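Hullidside Play Shelf > Blocks > FAQ

Print this page | E-mail this page

Blocks: the things I get asked most

I look after the block box at Hullidside, and the same few questions come round every time we lend it out, so I've put my answers on one page.
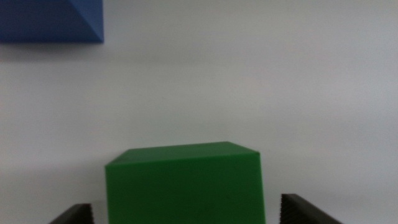
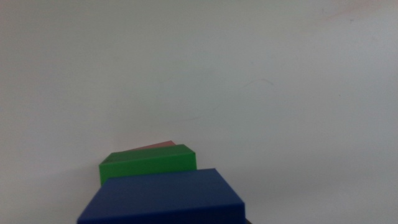
Do I have to borrow the whole box?
No! There are 134 blocks in it and it weighs a ton. Ask me for the small bag (59 blocks), which is plenty for a kitchen table.

My son only wants to make rows. Should I show him towers?
I'd leave him to it. Mine lined everything up for months, right along the skirting board, and I loved it (apart from treading on them).

Can I wash them?
Yes, warm soapy water and a soft cloth, then leave them out on a towel overnight. Please don't put them back in the bag damp.

Will they mix with our Gomimby set?
Not very well, I'm afraid. The sizes are a bit off and tall things wobble.

What if we lose one?
Just tell me, I've got a few spares put by. Bags are due back by 11 on Saturdays until the end of November.

Print this page | E-mail this page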